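Home | Tickets | Spare Parts | Range Safety | Contact

Ticket 612 – Stop button on firing range target lift does not reset
Unit: Lindum barracks, training range
Status: open

The target lift on lane 21 stays locked after an exercise stop. The soldiers must then wait behind the wall until the range officer frees it by key. We ask for help before the December exercises.
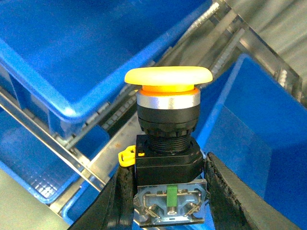
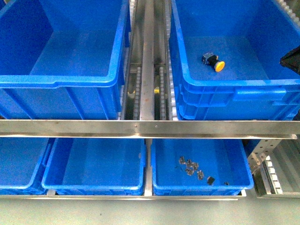 Our lift is the Surdu model, 300 kg version, with the control box from Kidia. First I checked the supply and the fuse, both are good. Then I looked at the button itself. Ours has a red cap, and the spare parts store sends the type with the yellow cap and black body. I do not know if the contacts are the same, so I have not fitted it.

Second test: cable disconnected at the box, 200 metres, no break found. The fault stays.

Reply from Amia support: please measure the reset contact with the key in position 2 and send us the value. Do not use the lane before this.

Comments
rangehand: We had the same fault, it was the relay in the box.
lane_tech: Please keep the red cap for a stop button.

This site uses cookies. Accept | Settings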